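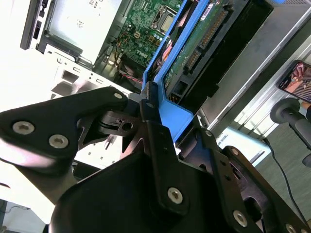
Blue drive carrier in an open desktop tower.

Estano Local Politics > Primary season > Who are you backing for council president?

gundis_gal
25 March 2022
So the Sisimham caucus has endorsed Weidong Lu. They announced it in the parking lot of the tire place because somebody double-booked the hall. The statement says it's the east side's turn after eight years of a west side president. I live on the east side and I'd like my turn to include a sidewalk.

porchlight88
The turn thing was a handshake deal. Kang's people say it never existed, and half of them were in the room.

mapleandmain
I'm for Zhiqiang Kang and I wasn't in any room. Where a man sleeps doesn't fix a water main. Lu missed 15 votes last term, it's in the minutes.

gundis_gal
He missed them because he had his hip done in December. Also in the minutes, next page.

mapleandmain
All 15? That's some hip.

old_shi_road
Been voting in this town for 50 years and every endorsement comes from a group I've never heard of. Who is in the Sisimham caucus? Last time it was a guy, his brother-in-law and a banner.
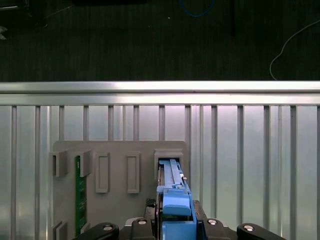

Anyway, the banner was nice. They spelled Estano right, and I can't say that for the county party. My point is that an endorsement this early is mostly about who gets asked to lunch. Kang hasn't even filed yet. Lu has filed twice — first time on the wrong form.

porchlight88
The caucus claims about 88 members, for what that's worth. I went to one meeting and we fit around a pool table.

gundis_gal
You were there for the wings.

porchlight88
I was there for the wings and the democratic process.

mapleandmain
Rotation is a fine idea until you get to the Gundis precincts, which count as east or west depending on who's running. Where do they go?

old_shi_road
Gundis is north. Always has been.

gundis_gal
It is not north, I can see the sun come up over the feed store.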